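Keeping the water out of Skurkus

Show mines live or die by their pumps, and the one at Skurkus has six. Visitors on the standard underground tour pass only two of them, both behind mesh at the foot of the second incline, and most people walk by without turning their heads. The noise is lower than you would expect. A submersible pump makes little sound of its own; what carries along the gallery is the discharge pipe, a steady hiss where the line bends upwards into the shaft.

The mine opened to paying visitors after the last ore was raised, and for many years it ran from Easter to the autumn half-term. The winter closure was a drainage matter. The workings sit under the Hirov plateau, a thick bed of fissured limestone that takes in rain quickly and lets it go slowly. Inflow peaks in February, several weeks after the wettest part of the season, and the original pumps could not hold the lower gallery dry through it.

Kwaku Frimpong took over as operations manager with a brief to open all year. His first step was to leave the pumps alone and measure. Weir plates were fitted in the drainage channel at three points, and levels were read twice daily through one full winter.

"Everyone assumed the water came in at the bottom," he says. "Most of it was coming in at the Ofori crosscut, a third of the way down, and then running the length of the tour route before we caught it."

The remedy was a sump at the crosscut, cut into the floor and lined in concrete, with its own pair of pumps and a short lift to the adit. Water that used to fall through the whole system is now intercepted and sent out sideways. The two pumps at the crosscut work as duty and standby and change over each night at 2 am. The remaining four are divided between the incline and the lower gallery, with float switches set at staggered heights so that a rising level brings them in one after the other.

The tour has been redrawn to match. It starts at the upper adit and descends 223 steps, in flights broken by level landings, to the lower gallery. The air temperature underground hardly moves between summer and winter, which in practice means that visitors arrive overdressed in January and underdressed in July. Helmets are compulsory. Handrails are galvanised and are wiped down before the first party, as condensation makes them slick.

Capacity is fixed by the ventilation, and the limit stands at 67 people below ground at once, guides included. Tickets are therefore timed, and latecomers are moved to the next slot with space. In the winter months there is generally space.

On the surface, the old ore-dressing shed at Zindska, a short walk down the tramway, has been given over to a café, a shop and a long room with tables for hire. The shed is heated and has level access throughout, so it serves those who would prefer not to tackle the steps. Entry to this part of the site is free, and it keeps the same hours as the mine.

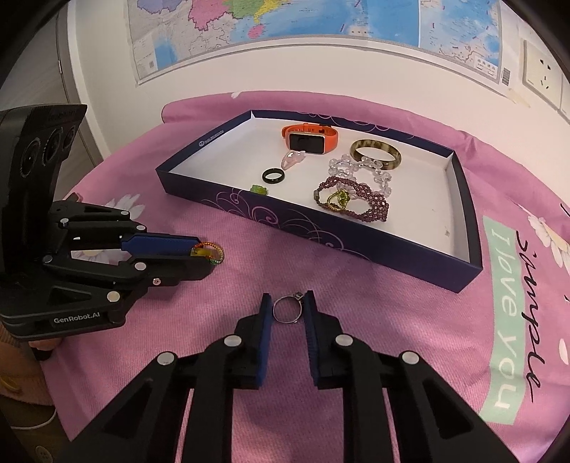

A ring with a small raised setting and a beaded one, with a pink cloth on the table.

Running costs are the weak point of any year-round scheme. Pumping is the largest item on the electricity bill, and it is largest when visitor numbers are lowest. Frimpong's figures show 279 paid admissions on the best day last winter — a good day by any measure — but there were also mornings when a guide took down a party of two. He regards the quiet days as the price of keeping trained staff through to spring, and the guides use the gaps for scaling loose rock and checking lamps.

A further change is planned for the lower gallery, where the channel still crosses the path at floor level. The crossing will be bridged with a steel grating and the channel beneath it deepened, giving more storage before the last float switch trips. Work will be done at night so that the route can stay open.

The upper adit is signed from the valley road. Stout shoes are required, pushchairs cannot be taken underground, and the last party goes down at 3.30 pm until the clocks change.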